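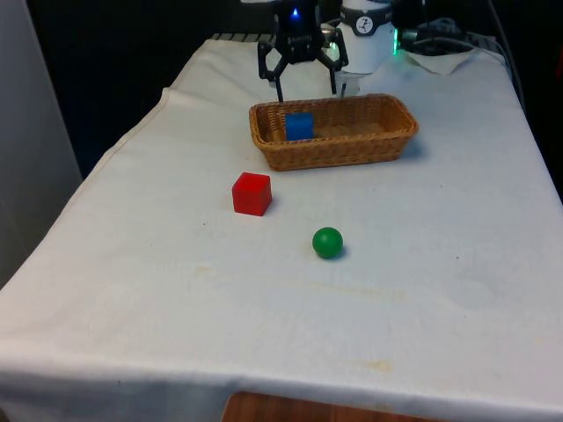
Tidying tips for the workshop bench, borrowed from robots

I've been following the pick-and-place trials at Bridoncombe since March, and a fair bit of it works for people too. The group ran 379 tidy-ups with the arm, putting toy blocks and balls into a basket.

Give small bits one fixed home. With the basket left in the same spot, the arm missed 3 drops. When they shifted it between goes it missed 21 — quite a jump! I've stopped moving my screw tub.

Lay a plain cloth down first. Small things show up better on it, and mine goes straight in the wash at 40 with the tea towels.

Spread things out before you start picking up. Bunched-up pieces cost the arm 20 seconds extra each time.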